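The Arm Takes the Night Shift: a Morning With the Setup Crew at Arango

4 March 2020
By the Grustau workplace desk

I went out to Arango in February expecting to hear about layoffs, because that's usually what I hear about when a company brings in robots. What I got was two hours on the subject of cables.

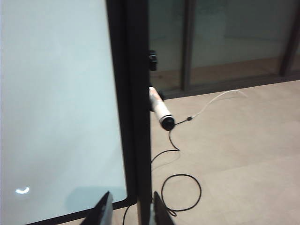

Arango rents out meeting rooms, the kind with glass walls and big screens that you book by the half day. It has 200 of them spread over three buildings, and somebody has to get every one of them ready. Until last year that was all done by a crew of people who started at five in the morning. Now part of the round belongs to a mobile arm the company calls Prirnedine (the crew shortened it to Prir within a week), and I wanted to know what that was like for the people who used to do the whole thing by hand.

The crew lead met me at the loading door with a coffee in each hand, both of them hers. She has been doing room setup for eleven years and she talks fast.

"I was against it, put that in," she told me before I had my coat off. "I was against it for months. I had a whole speech."

I asked what the speech was.

"That you can't teach a machine what a room looks like when it's wrong. You walk in and you just know. A stand's been shoved over, a cord's gone under somebody's chair. I still think that's true, by the way. It finds stuff, but it finds what it's been told to look for."

What it has been told to look for is a fairly short list. It goes in overnight, checks that stands and boards are where the floor plan says they should be, nudges light things back into place and picks up small items left behind. Anything it isn't sure of, it flags and leaves alone. When the crew comes in – at seven now, not five – there's a list of rooms waiting for them on a tablet.

The seven o'clock start is the part everybody wanted to talk about. One of the younger guys on the crew told me he has breakfast with his daughter now, which he had never done on a workday in her life. "I used to leave and she was asleep, then I'd get home and I was asleep," he said. He also told me, a little more quietly, that the early hours used to come with a bonus on top of the hourly rate, and the bonus went away when the hours did. He figures he came out ahead. Not everyone on the crew does, and I talked to a woman who has picked up a weekend job to cover the gap.

"They said no one would lose pay," she said. "And the hourly's the same, so okay, that's technically right. My check is smaller, though."

I asked the operations manager about this and he didn't duck it. He said the early bonus was written for early work, that he understood why people were sore, and that he's been trying to get a new rate approved for what he calls exceptions. Exceptions are the flagged rooms. In the first month there were 1,089 flags, which sounds terrible, and the crew lead laughed out loud when I read the number back to her.

"Oh, that month! It flagged everything. It flagged a coat. It flagged the same coat four nights in a row because we kept leaving it for the guy to come get."

In February they were down to 479, and she takes most of the credit for that, fairly I think. She sat with the two technicians from Sosa, the outfit that services the arm, and went through the flags with them in the afternoons. Cables were the worst of it. A cord lying loose on the floor never lies the same way twice, and the arm had trouble telling one that belonged there from one that somebody was going to trip on. So she wrote up the rules she'd been carrying in her head all those years – which cords stay out, which get coiled, what to do when a thing is clamped to a stand and you don't know who clamped it.

"You don't touch it," she said. "That one's easy. Somebody wanted it there."

I asked if it bothered her, handing over what she knew like that. She took a while with that one, long enough to finish the second coffee.

"A little bit. I trained people before, and they'd say thank you, or they'd quit, whatever. This doesn't do either one. But my knees feel better than they have in years, and I'm not going to pretend they don't." She has a new title, too, with a small raise attached, and she spends half her day at a desk. She hates the desk.

The crew was nine people when the arm arrived and it's eight today. The one who left retired, and the job hasn't been filled. I asked the manager if it would be. He said he didn't know yet, and that he'd have a better answer once the third building was fully on the night round.

The crew lead already has her answer ready for him. "I want the ninth person," she said, walking me back to the door. "I've told him. I've got a whole speech."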